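Subject: Re: [mending-circle] fleece that goes blotchy when it's folded
From: Xuân Lục
To: mending-circle list

Hi all,

Sorry for the slow answer, I was up to my elbows in the June swap pile and only got back to my mail last night around 9. Pasting in the bit of the earlier message I'm replying to:

> I have a bag of fleece tops to get ready for the swap table and they all
> look awful. You know how the nap gets pushed every which way and you get
> these dark patches? I washed two of them again and they came out exactly
> as blotchy as they went in. Is that wear? Do I put them in the rag bin?
> Also, how are people folding the ones with a front pocket? Mine all end
> up with a lump in the middle and slide off the stack.
>
> Panum

Please don't rag them!! Dark patches on a napped fabric are very often just the pile lying in different directions, and washing won't do a thing for that if you pull it out of the machine and ball it up in a basket (ask me how I know). What I do is lay the top out on something with a bit of give, like the couch, and stroke it with a dry clothes brush from the neck down to the hem. Long slow strokes, all one way. If the patch goes lighter under your hand it was only the nap. If it stays dark and feels flat or kind of shiny, then okay, that might be real wear or an old spill.

I've been sorting red ones this week and red is the worst for it, every finger mark shows up as a darker red. The couch is my sorting table at the moment, because the real table is buried in Flanberg jars and I'm not moving those until the lids come.

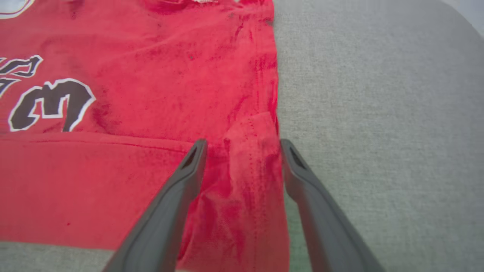
Anyway, lettering. Go around it and never across it, especially if it's a print with a thin outline, as those edges are the first thing to lift. I don't iron over prints at all anymore. I used to do it inside out with a dish towel in between and thought I was being so careful, and I still managed to glue a sleeve to somebody's team name. If you have to get a crease out, hang it in the bathroom while you shower and then brush it.

For the pocket lump: empty it first (I found a bus ticket and 7 hair ties in one, I'm keeping the hair ties), then put your hand inside and flatten the lining all the way into the corners. Lay the top face down, sleeves straight across the back, sides in, and make your first fold just above the pocket seam so the pocket stays flat as its own panel. Then fold once more from the top. It gives you a sort of brick that sits still. Ninh rolls hers and they look great for an hour, then people dig through them and it's spaghetti.

Oh, and check the pocket corners while you're there! That's where the stitching goes on mine, way before the cuffs do. A few backstitches in matching thread and you're good. I have a cone of dark red, over 2,000 yards of it, so if anybody needs some just bring an empty bobbin along.

I should have 30 tops ready by the time we set up at Pindalen. Panum, if you don't want to deal with yours, drop the bag on my porch and I'll brush them with the rest. Does anyone have a spare clothes brush, the kind with real bristles? Mine is shedding.

Xuân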